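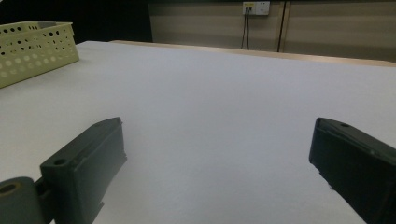

Fingers open over the white table, basket at the left, outlet plate on the wall behind.

Gripper width was the last signal in Jasska I still trusted without checking. In January I finally checked it, and spent most of the month rewriting the code that produces it.

Jasska is the tool I use to turn hand-held gripper recordings into training episodes. It takes the video and the pose track, estimates how far apart the fingers are in every video frame, and writes everything out on one clock. The old width estimator thresholded the dark finger pixels, took the largest blob on each side and measured between the inner edges. With dark fingers over a white surface it is hard to get wrong. Over anything else it is easy.

The failure I kept seeing at Ellside was in the background. A dark region near the top left would merge with the left finger whenever something of middling brightness bridged the two, and the width would jump by 10 mm for a few frames. The policy then learned small twitches that no operator had made. A median filter hid the jumps and also delayed every real closing, so I took it out again.

The new version does three things differently. It fits a fixed outline of each finger tip and lets it move only along the path the linkage allows. It scores the fit on edges, with no brightness threshold. And it carries the previous estimate forward with a constant-velocity model, so a bad fit is rejected before it becomes a width. The outline comes from one open pose per session, with nothing between the fingers. If that pose is missing, Jasska now refuses to process the session. The earlier behavior was to fall back to a default outline and log a warning, which I had managed to ignore for 1,000 episodes.

Time alignment was the other half. Video and pose were 80 ms apart on my machine. I had been correcting for that with a constant in the config file, and the constant was stale. The offset is now estimated per session by correlating image motion with the pose velocity – a coarse search first, then a parabola through the peak. It needs 2 seconds of brisk movement at the start of a recording.

Still open: the Clukeveo export writes width in meters and the loader in Son expects a normalized value. For now there is a conversion flag, off by default. I would like to store the calibrated range in the episode header and drop the flag, but that changes the file format and I have old episodes to migrate first.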